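Girkance fills its shelves for winter

The household swap shelf at Girkance is back for the season, and what a start it has had! Doors opened at nine on Saturday, and by lunch 59 people had come through with bags of bowls, boxes, blocks and all the small useful things that pile up in a cupboard. Nearly 80 pieces had gone home with someone new by closing time.

Bowls and storage boxes were the favorites this year – plain pale gray ones for the kitchen, and anything with a splash of red for the kids' rooms. A red-fronted box edged in light wood is among the pieces still looking for a home.
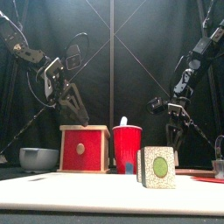
Nataša Dervishi would like to see even more boxes next time, the smaller the better, and said she had gone home with two for buttons and thread and could easily have filled a third.

The shelf stays open on Saturdays through the end of November, nine to one, in the front room on Stilari Street. Bring up to 11 items, clean and in one piece, and take whatever you like. Glassware should be wrapped. Large furniture can't be accepted, but there's a card board by the door for offers, and Stavros Petkov has already found takers for a bench and both of his bookcases.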